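Teaching Robots by Demonstration
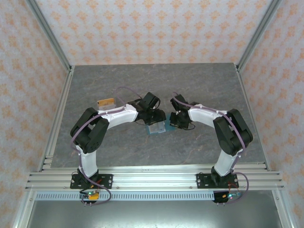 Teaching by demonstration is a family of methods in which a person shows a robot how to do a task and the robot learns to repeat it. The person may take hold of the arm and move it directly, or steer it from a distance with some kind of controller. Either way, the robot's movements are recorded, usually together with video, and the recordings become the lessons. The field also goes by the names programming by demonstration, learning from demonstration and imitation learning, though the last of these more properly refers to the learning step that follows the showing.

The great charm of the method is that it lets people teach with skills they already have. Almost everybody can put a lid on a box, and very few can write down the joint angles needed to do it!

Contents
1 Background
2 Teaching by hand
3 Teaching by remote control
4 Two-armed tasks
5 Recording a session
6 From recordings to behavior
7 Common difficulties
8 See also

Background

Early factory robots were already taught by a simple form of demonstration. An operator moved the arm to a series of points, pressed a button at each one, and the machine played the points back in order. This "teach and repeat" approach is still in wide use for welding, painting and stacking, where the parts arrive in the same place every time.

Its weakness is that the robot replays a path without any sense of what the path is for. Shift the part by the width of a finger and the gripper closes on air. Modern methods collect many demonstrations of the same task, with the objects in slightly different places, and train a program to connect what the cameras see with what the arms should do next. A well-trained robot can then cope with a position it was never shown, and seeing that happen for the first time is one of the real thrills of the work.

Teaching by hand

In hand teaching, also called kinesthetic teaching, the motors are set so that the arm holds up its own weight but gives way to a light push. The teacher grasps the arm near the wrist and leads it through the task. Beginners pick this up very quickly, often within a few minutes, and they can feel directly when the arm is near the end of its reach.

There are two drawbacks. The teacher's hands and sleeves appear in the camera views, where they will not be when the robot works alone, and it is very hard for one person to guide two arms at once with any grace. Hand teaching is therefore most common with single arms and with tasks that can be broken into slow, separate moves.

Teaching by remote control

Remote teaching, or teleoperation, keeps the person out of the workspace. Several kinds of controller are used:

Leader arms. The teacher moves a small arm, or a pair of them, and the working arms (the followers) copy every joint. The match between hand and robot feels natural, and the leader can share the follower's physical limits.

Handheld controllers. The position of the teacher's hand is tracked in space and the gripper follows it. These take up little room, but the arm may bend at the elbow in ways the teacher did not expect.

Joysticks and 3D mice. Cheap and sturdy, and slow for anything that needs turning and moving together.

Gloves. Useful for hands with several fingers, less so for simple two-finger grippers.

Teachers who watch the robot through a screen often lose their sense of depth at first. In the Horamora teaching notes, Domenica Wyss advises new teachers to spend their first session only touching objects and backing away again, with no grasping at all.

Two-armed tasks

A pair of arms mounted side by side opens up a huge range of everyday jobs: opening a container, passing an object across, holding a bag while something goes in. The arms are commonly fixed to a shared rail or base so that the distance between them never changes. If one arm were nudged outward between sessions, earlier recordings would no longer match the setup.

The two arms rarely have equal parts. One usually steadies while the other acts, and good teachers settle early on which does which. At Lutance, Thaddeus Kasprzak compared demonstrations in which the teachers kept fixed roles with others in which they swapped freely. The fixed-role set was smaller, yet it gave the steadier robot.

Recording a session

A single demonstration is called an episode. It starts with the arms in a resting position and ends when the task is done or given up. Each moment in the record holds the joint positions, the opening of each gripper, and the camera pictures taken at that time.

The Skerkberg collection, put together under Myrtle Wojcik, is a good example of a modest but careful set. It contains 1576 episodes from 18 teachers, covering 6 tabletop tasks. Every teacher's first few attempts were kept and marked as practice, which has made the collection a favorite for studying how people improve.

Backgrounds and lighting deserve attention too. Some groups keep the surroundings fixed so that the robot can concentrate on the objects. Others change the wall covering or the table surface between batches on purpose, hoping the robot will learn to ignore them.

From recordings to behavior

The simplest way to learn from episodes is behavior cloning, in which a program is trained to predict the teacher's next movement from the current pictures and joint positions. Newer systems predict a short run of movements at a time, and the motion comes out much smoother.

Small mistakes can still pile up. One remedy is to let the robot try the task while a person stands ready to take over. The rescue is recorded and added to the lessons, so the robot learns how to recover.

Common difficulties

Pauses. A teacher who stops to think teaches the robot to stop as well, and a robot may then wait forever.

Mixed styles. Two good ways of doing a task can average out into one bad way.

Cable drag. Cables need enough slack for the full reach of the arm, without loops that can snag or cover a camera's view.

Clear objects. Transparent plastic is hard for depth cameras, and teachers working by screen can misjudge its edges.

Missing touch. Many remote setups give no feeling of force, so teachers tend to squeeze too hard. Reginald Greenberg's group at Zamora added a soft tone that rises with grip strength, and teachers took to it right away.

See also

Behavior cloning
Bimanual manipulation
Force feedback
Leader and follower arms
Teach pendant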